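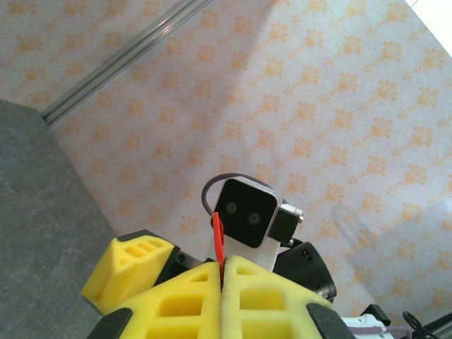 Kitchen and Workshop Notes: What I Brought Home from the Flumoveck Open Day

Flumoveck opened its workshop in Sturitz to the public in November, and I went along with a notebook. Most of the visitors came to watch the robot arms. I did too, but I also came home with four pages of notes that apply to ordinary drawers, benches and key hooks. The useful ones are below.

Soft pads for hard jaws

The grippers on show had yellow foam-like pads where I had expected bare metal. Nii Sarpong ran the demonstration and let us press a spare pad between finger and thumb. It gave easily and sprang back. You can get some of the same effect at home on a bench vise or a pair of clamps:

Cut two pieces of dense foam or an old kneeling mat to the size of each jaw.
Hold them on with double-sided tape. Glue is a nuisance to scrape off later.
Close the jaws slowly and stop as soon as the piece no longer slides.
Replace the foam when it stays flat after you open the jaws.

I have used this on a chair spindle and a painted drawer knob. Neither one was marked. It does not work for sawing or heavy filing, where the piece will shift. For that you want leather or softwood.

Small metal things

Keys, split rings and bits of wire are hard for people with sore hands, and Gilang Rondonuwu told us they are hard for machines as well. Anything thin that lies flat on a table is difficult to get a fingertip under.
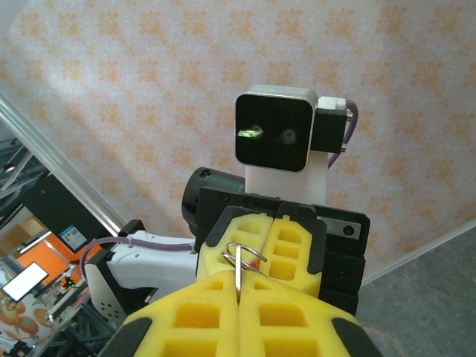

Wire rings and a thin metal rod held between foam pads, with the second gripper facing.

To make small metal things easier to pick up:

Put a folded dish towel on the counter and drop them on that. Your fingertip sinks in a little at the edge and gets underneath.
Give every key ring a tab. A short loop of ribbon is enough.
Store loose rings on a peg or a piece of dowel. In a jar they tangle.
To open a split ring, slide a staple remover between the coils and squeeze gently. This saves your nails.

Hand things over properly

Part of the talk was about passing an object from one gripper to another. Gilang's rule was that the first hand does not let go until the second one has a firm hold. I have started saying "got it" out loud at home when somebody passes me a knife or a hot dish, handle first, and my husband now does the same.

Keep cords out of the way

Somebody asked Nii about all the cables on an arm. He said to leave enough slack for the full reach and no more, and to fasten the cord where it cannot rub. I took this straight to my sewing machine and the mixer. Move the appliance to the farthest spot you use it, mark the cord there, and tie up the rest with a hook-and-loop strap. Leave the cord straight where it enters the plug. Never run it under a mat.

If you want to go

The demonstration lasted 29 minutes, with questions afterward. Get there before 10 in the morning if you want to stand near the front. There is a lot of standing, so wear flat shoes. The Asante bakery across the street does coffee and a good cheese roll – bring cash.

Next month: getting candle wax out of a tablecloth.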